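## 4. Dough station: setting up and running the flattening task

Applies to the club's arm cell as rebuilt in April 2022. Read section 3 (power-up and homing) first.
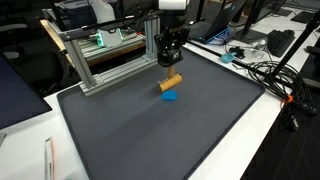

*Figure 4-1. Roller held in the gripper, blue dough on the mat.*

### 4.1 Before you start

Two members must be present for any powered run. One runs the laptop and the other stays within reach of the stop button. New members may take the second position after signing the safety sheet with Covadonga Collado or Gøran Granström.

You will need:

- the roller with the vertical handle
- the gray silicone mat
- one portion of modeling dough
- the station laptop, with Stima installed and the club profile loaded
- a damp cloth

Stima is the club's own motion script. The profile name is `purnelell_flat`. Do not edit this profile. Copy it under your own initials and edit the copy.

### 4.2 Placing the mat and dough

1. Wipe the tabletop and the underside of the mat. Grit under the mat will tilt it enough to spoil the height reading in 4.4.
2. Lay the mat flat with its raised edge facing up. Press out any air from the center toward the edges.
3. Knead the dough by hand until it is soft throughout. Cold dough sticks to the roller and tears.
4. Press the dough into a rough oval with your palm and set it on the mat in front of the roller's start position. It doesn't need to be neat.
5. Move scoops, bags, pens and loose tools out of the arm's sweep.

> **Note:** Use one color per session. Mixed dough goes in the practice tub and is not used for scored runs.

### 4.3 Mounting the roller

1. Jog the arm to the `LOAD` pose. The gripper points straight down and opens fully.
2. Hold the roller by its ends with the handle upright. Keep your fingers clear of the jaws.
3. Have the second member call "closing" and then send the `GRIP` command.
4. Check that the handle is vertical from the front and from the side. If it leans, open the gripper and repeat from step 2. Do not bend it straight while it is clamped.
5. Try to turn the roller head by hand. The handle must not twist in the jaws.

**CAUTION:** The jaws close at full speed as soon as the command is sent. There is no slow mode in the current Stima build.

If the handle slips after repeated runs, look at the jaw pads before raising the grip force. Dough residue on the pads is the usual cause. Clean them with the damp cloth and let them dry.

### 4.4 Setting the contact height

The script has no force sensing. It goes to the height it is given, so this value has to be set again each time the mat or roller is moved.

1. Jog the roller over a bare part of the mat, clear of the raised edge.
2. Lower in 1 mm steps until a strip of printer paper under the roller drags when pulled.
3. Press **Set zero** in Stima.
4. Raise the arm by at least 11 mm before moving sideways.
5. Enter the target thickness. For a first run, leave it at the profile default.

**CAUTION:** Never enter a negative thickness. The arm will drive the roller into the mat, and the joint fault that follows needs a full restart.

### 4.5 Running the task

1. Confirm that both members are clear of the table.
2. Load your copy of the profile and select **Dry pass**. The arm runs the whole path above the dough without touching it.
3. Watch for cable snags during the dry pass, mainly on the side where the cables hang off the desk. Stop and re-route them if any cable pulls tight.
4. Select **Run**. The roller makes its passes and returns to the raised position.
5. Photograph the result and save the log before touching the dough.

Log files are named by run number. The current series starts at 449 — earlier numbers belong to the old gripper and should not be compared with new results.

### 4.6 Common faults

| What happens | Likely cause | What to do |
|---|---|---|
| Dough lifts with the roller | Dough too cold or sticky | Knead again, wipe the roller |
| One side thinner than the other | Handle not vertical, or grit under the mat | Repeat 4.2 and 4.3 |
| Mat slides during a pass | Damp tabletop | Dry the table, lay the mat again |
| Dough pushed forward in a ridge | Thickness set too low for a first pass | Raise the target and use more passes |
| Script stops with `E-LIMIT` | Start point too near the mat edge | Move the dough and the start point inward |

If `E-LIMIT` appears with the dough in the right place, the saved home position has probably shifted. Stop work and tell Severino Esteban. Do not re-home the arm in the middle of a session.

### 4.7 Shutting down

1. Raise the arm and jog it to `LOAD`.
2. Hold the roller, send `OPEN`, and take the roller out. Do not leave it clamped overnight.
3. Return the dough to its tub and close the lid.
4. Wipe the mat and the roller with the damp cloth. Do not soak the roller — the wood swells and the next zero will be off.
5. Copy the logs to the shared drive, under `Bandara/flat`.
6. Power down the arm as described in section 3, then close the laptop.

Changes to this section go to Caoimhe Ó Flaithearta. The shaping task with the scoop is covered in section 5.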